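Karnport, 20 Oct 2023

DRELLACH PUBLISHES ITS FIRST SIMULATED PICKING EXAMPLES, AND SAYS WHAT THEY DO NOT PROVE

Drellach today released 800 simulated runs of a robot arm taking small cylinders off a turntable. The set, called Tollonent, is meant for teams training their own picking software.

The company is making no claim that the runs will carry over to a factory floor. Of the 800, 454 were steered by a person from start to finish. Another 118 were thrown out of the recommended training list after review and are supplied in a separate folder.

"We have all read announcements that promise a robot can learn any job from a pile of examples," said Zdislava Mikuš, who leads the project. "I don't believe them, and I would ask buyers not to believe us either until they have tried it on their own parts."

Ruwan Gamage, who ran the review, said simulated friction remains his main worry. "A cylinder that behaves on a screen may roll away on a real bench. We plan 50 bench trials and will publish the failures."

Tollonent is free for research use. Press questions go to Kamil Jireš at the Karnport office.

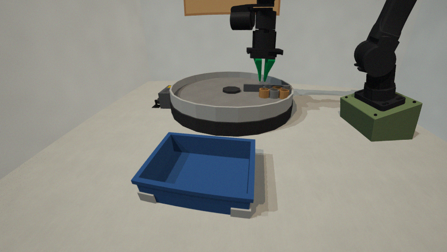
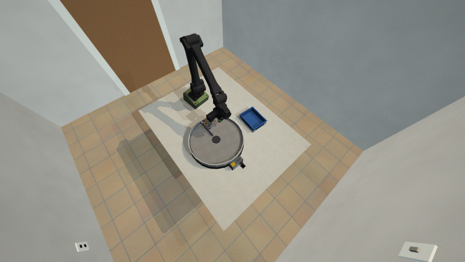 Simulated views of the Tollonent arm and turntable, with the blue bin for parts. Renderings: Drellach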